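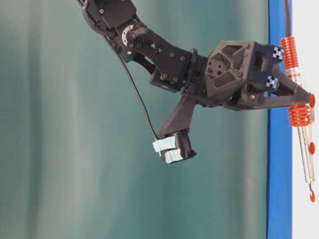
Onthorpe Village Hall — February walk-round, with comments

Fire exit, kitchen side: OK. Opens with one push now the mat has been moved, and what a pleasure that is after last winter!

Extinguishers: OK. All pins in place, gauges in the green. The one by the stage wants a new label, as the old one has faded to almost nothing.

Emergency lights: ATTENTION. The lobby one came on but was very dim by the end of the test. I have asked Semeniuk for a price on a new battery (they were lovely on the phone, as ever).

Urn and kettle leads: OK. Please do keep them coiled behind the tap — it's a small kitchen once the tea dances start.

Back steps: ATTENTION. Second tread is loose on the left. Tape is up, so kindly use the ramp for now.

First aid box: plasters low, eye wash fine until summer.

Electric meter: 1,485.

Next walk-round in March, 10 am, kettle on from quarter to.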